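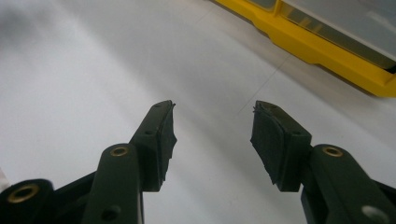
Zesow Bench Hand

Small-parts handling for people who already have a job to do

Products > Bench Handling > Zesow

The Zesow is a two-finger gripper for picking up small things and putting them down somewhere else. We know how that sounds. If your shift involves moving the same kind of part from a bin to a tray until lunch, and then from a bin to a tray until it's time to go home, it may sound better.

It comes two ways. The hand-held version is for showing the work: an operator does the job with it, the way the job is really done, shortcuts included. The arm-mounted version uses the same fingers and does the job afterward. Buy one or both. Most shops start with the hand-held and a healthy amount of suspicion.

What changes on the floor

Tamihana, our first customer, packs repair kits for sewing machines. They put a Zesow on the kitting bench in September. Peiyu Mao runs that bench and had four people filling trays. She still has four people. One looks after the arm, two have moved to inspection, and one has gone back to the returns shelf, where the boxes had been waiting patiently for a visitor.

"I was told it would free me up for higher-value work," Peiyu told us. "So far the higher-value work is finding out who keeps putting the long screws in the short screw bin. I do like it better, though. My wrists like it a lot better."

Not everyone was charmed. Suqin Hao, on the same bench, asked for a stop switch on the left side, where she stands, and a say in when the arm runs. She got both. The left-hand switch is now standard on every unit we ship, and we'd like to pretend we thought of it.

What it won't do

It won't sort a mixed bin. It won't untangle springs. It doesn't notice that a part looks funny and walk over to ask about it, so please keep somebody nearby who does. If your process depends on one person knowing which tray is "the good tray," write that down before we visit.

Specifications

Fingers: two, mirrored, dark green plastic linkage
Joints: brass eyelets
Contact pads: soft black, replaceable
Maximum opening: 138 mm
Pads supplied: 4 (2 fitted, 2 spare)
Training on your site: 60 minutes per operator, paid time, please
Delivery: 14 working days
Stop switches: left and right

Pads and wear

Pads are a consumable. Edges fray with use and that alone is no cause for alarm. Change them when parts start to slip or when you find bits of pad in the tray, whichever embarrasses you first. Change both together - one new pad and one old one will grip like a bad handshake.

Accessories

Buletti parts tray, with or without lid. Take the lid off before running the arm. The arm will not remind you.
Rasar bench clamp, for tables up to standard thickness.
Spare pad set, pair.
Spare eyelet set, with pressing tool.

Ordering

Prices are by quote. Kaiwen Liang handles new orders and will ask what your parts look like, so have a handful ready. Xuelian Yu handles spares and repairs. Site visits are booked through Xuelian Cheng - please use last initials in the subject line, as the two of them are tired of forwarding each other's mail.

Page updated December 8, 2019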